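Skistdale Swap Shop Returns in August

The swap shop is back on Tuesday evenings through August, from 6:30 to 8:30. Bring clean clothes, books or kitchen things – up to 10 items each. Last summer 717 items found new homes. Large furniture can't be taken this year. To book a table, speak to Corina Voicu or leave a note at the front desk.
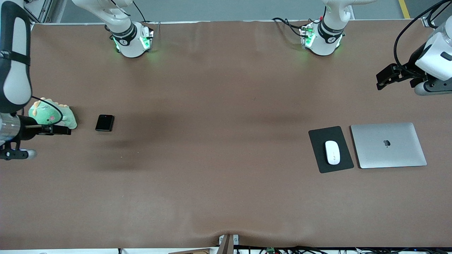

A long table with a smooth brown covering.

Doors open to table holders at 6.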